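I met Ankica Georgiev over coffee on 11th April, and she'd already ordered for me (oat milk, good guess!). She has been mending sweaters for strangers since November and has 300 of them behind her now.

"I started with my brother's elbows," she told me. "Then his whole office showed up." She works mostly in the evenings, radio on, and charges 10 dollars a hole — moth damage is extra, and she's firm on that.

I'd brought my own sad cardigan along. She turned it inside out, sighed, and said the cuffs had maybe one winter left in them.

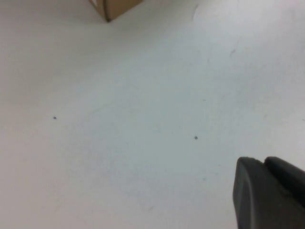 What's the hardest thing to fix?

"Black wool. I can't see my own stitches after dinner, so I save it for Sunday-morning kind of light."

She kept the cardigan, by the way. I get it back in 3 weeks.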